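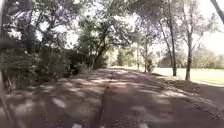

The shaded end of our usual test route, late morning.

About us

Nirkik writes navigation software for small outdoor robots. We look after the part between the sensors and the wheels: working out where the path is, deciding which bit of it to use, and keeping the machine pointed that way without wobbling. We don't build the robots themselves, and we're very happy about that, as the people who do are far better with a spanner than we are.

The company started with a path follower that Bienvenido Mercado wrote in his spare evenings. It worked nicely on painted lines and fell to bits the moment it met a tree. Shade was the trouble. A patch of sun on the ground has a hard bright edge, and so does a kerb, and the early code could not tell one from the other. Fixing that took most of a winter and turned into Pretholm, our perception package, which is still the thing we love working on most.

Pretholm marks every part of the view as ground it would drive on, ground it would rather not, or something to stay away from. It carries a short memory from one moment to the next, so a flicker of light through leaves doesn't make it change its mind. We keep 1835 short clips from park paths that have caught us out at one time or another, and every new version has to get through all of them before it goes near a wheel. The run starts on Wednesday evening and the results are waiting with the first cup of tea the next day (we do race each other to open them!).

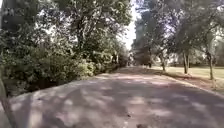 Do your robots need a map of the park first?
They can work without one. Pretholm finds the path from what it sees, and a rough route with a few turning points is enough to tell the planner where to head. A proper map helps at junctions, so we use one when a customer has it.

Planning is done by Furtado, which takes what Pretholm has marked and tries 42 possible curves ahead of the robot, many times a second. It scores each one for comfort, clearance and how far it gets us, then hands the winner to the controller. Most of the cleverness is in the scoring. Give it too much fear of dark ground and the robot creeps along under the trees like somebody looking for

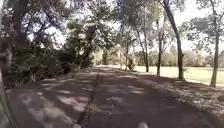 a dropped key; give it too little and it will cheerfully clip the verge. We spent all of December on that one balance and would do it again, because the change in how the robot moves was lovely to watch.

Then there is Juden, our replay tool. It lets you stop a drive at any moment, see what the planner was weighing up, alter a setting and run the same stretch again at your desk. We wrote it for ourselves and customers kept asking for it - so now it comes with everything else, with a manual that is getting better.

There are 31 of us, and 3 are on the route most dry days. Everybody who writes code here walks behind a robot at some point, new starters in their first week.
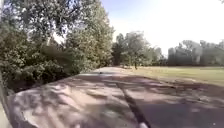
Bienvenido maintains that a long crack in the tarmac has taught him more about false edges than any paper he has read, and he would like it known that he still wants Pretholm to run on half the memory. We're working on it.

If you have a robot that needs to get along a path, or you write planning code and fancy some fresh air, please get in touch. Visitors are welcome at the office, and we'll gladly load up Juden and show you a drive that went wrong.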